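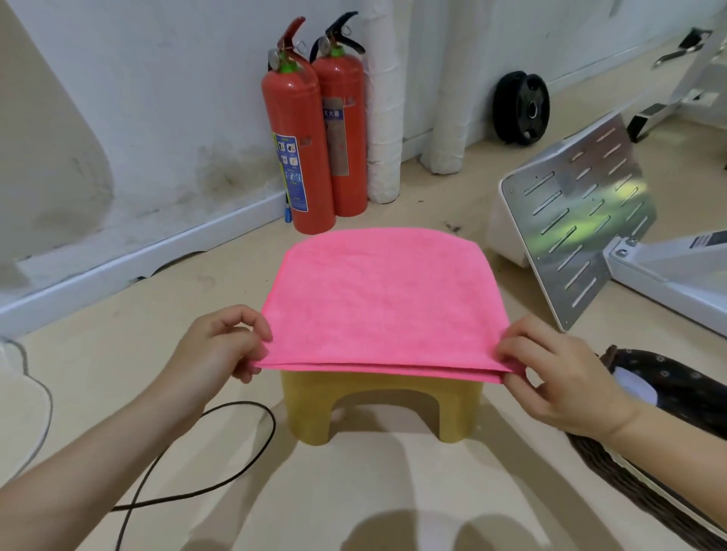 Moving out of the Besthorpe unit

We handed the keys back in November after nine years. I kept a notebook through the move, mostly measurements and phone numbers, and a few people have asked what it cost, so I'm writing it up.

The total came to $2,469. I had budgeted $2,000. The truck was from Staltier and was fine, although they charge by the half day and we went over by 15 minutes. That put us into a second half day. I rang to argue and got nowhere.

Flarnico took the fridge and the old couch. They quoted over the phone and stuck to it.

Linen and towels

I got rid of more of this than anything else. We had far too many towels for two people. The good ones stayed, folded in half and then in half again so they fit the narrow cupboard at the new place. The thin ones went to the animal shelter, which takes towels but not doonas or pillows – ring first, as it changes.
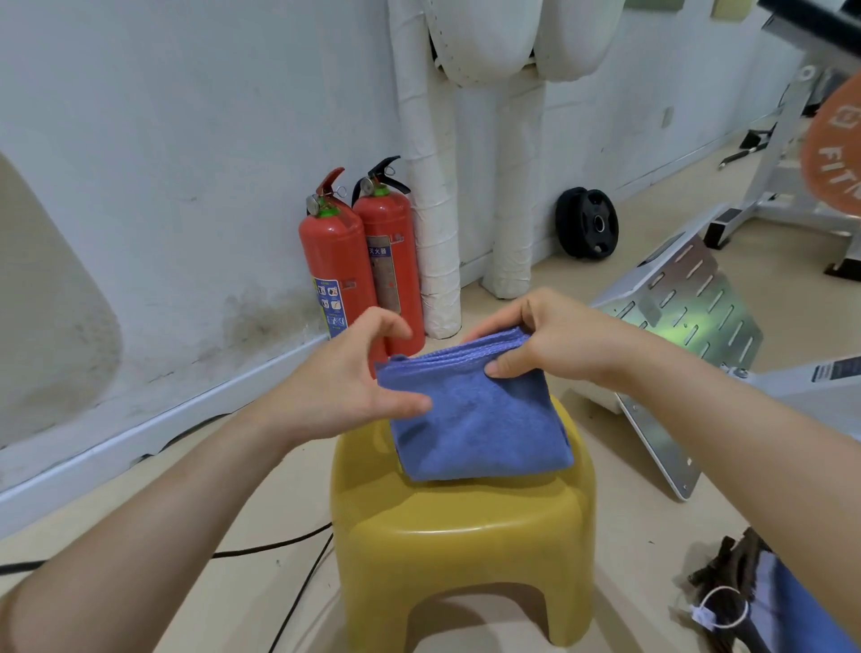

Cleaning

The agent's checklist ran to four pages. The oven took a whole afternoon. I used sugar soap on the walls and it lifted most marks, but it also lifted some paint near the laundry door, so try a small patch before you get going.

We got the full bond back, less $60 for a blind in the second bedroom.

The new place is on Henao Street, up one flight of stairs. The washing machine only just made the turn at the landing. I still haven't found the kettle lid.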